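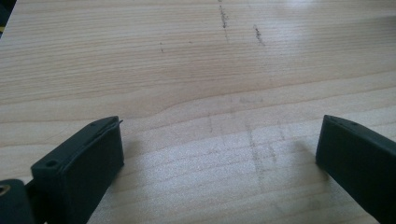

Second report on the Skov reading grant, Caltthorpe Primary
Prepared by Ysaline Lebrun, for the Pirkmont fund

We have now spent $2942 of the grant, nearly all of it on relief teachers so that four classroom staff could attend the Skalleck phonics training. Receipts were sent with the July claim.

You asked for evidence of improvement. The Year 2 group has 17 students. Most of them scored higher on the second reading check than on the first, and the program's own summary calls this "strong growth". I would be careful with that. The two checks used different word lists, and the second list looked easier to me and to the Year 2 teacher. Children of this age also get better at reading over two terms whatever we buy.

Attendance at the small group sessions was patchy. Swimming and assembly practice took out more mornings than we planned for, and the 9 am slot never suited the families who come in on the late bus.

The teachers like the decodable books and want to keep them. They are less keen on the online tracker, which asks for the same marks we already enter in the school system. I can't see what it adds and have stopped asking staff to fill it in.

For next term we will repeat the first word list with the same students and move sessions to after recess. I don't recommend extending the program to Year 3 until those results are in. The unspent money stays in the grant account.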